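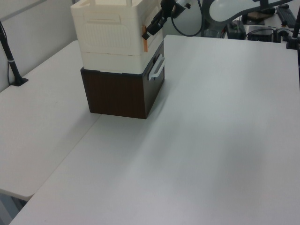 Drorkov Arico stacking storage, two cream modules on woodgrain base

Rating: 4 out of 5

Bought for a shared workroom in Hawthorne, where it holds cable ends, fasteners, tape and the odd hand tool. It has been in use since January. I paid $155 for the base and both cream modules, plus shipping from the Lomcombe warehouse.

Construction

The base is a dark brown box with a woodgrain finish. Two cream-white plastic modules sit on top, a shallow one first and a taller one over it. The shallow module is a tray with a narrow recessed band along the side. The taller one has moulded ridges, a rounded rectangular panel embossed on the front and a slot-like recess near the top.

Moulding quality is good. I found no flash on the rims and only slight sink on the inside of the taller module, opposite the embossed panel. The colour match between the two cream pieces is close enough that I can't tell them apart under workroom lighting.

The side handle on the base is a white plastic loop, rectangular, and it sticks out a fair way. It is fine for dragging the stack across a bench. I would not lift a full stack by it. It also adds to the width, and the listing gives the width of the box only. Measure before you order if the unit is going between two other things.

Stacking

The modules locate on each other with a small amount of side play. With both empty, the top one shifts if bumped. With a few kilograms of screws in the tray the play is still there but the stack stays put. A positive catch between modules would fix this and I'd pay extra for it.

Order matters. Drorkov's leaflet shows the tall module on the bottom. I run it on top, as the tray holds the heavy items and the lower centre of mass makes the stack steadier. The drawback is that the tall module has to come off to get at the tray.

Labelling

Paper labels lifted from the cream plastic within a fortnight. Cloth-backed tape holds. There is a vertical strip of orange tape near the corner on the right side of my upper module, and it is easy to pick out from across the room. The embossed panel looks like the obvious spot for a label, but adhesive doesn't grip well over the raised edge, so cut the label to fit inside it.

Cleaning

Damp cloth and dish soap. Dust collects in the recessed band of the tray and needs a brush. The woodgrain finish hides marks better than the cream does.

Problems

No lid in the box. It is sold separately and was out of stock both times I checked. No spare handle is listed either.

Good value at $155. Harder to justify at the full price of $167.

71 people found this review helpful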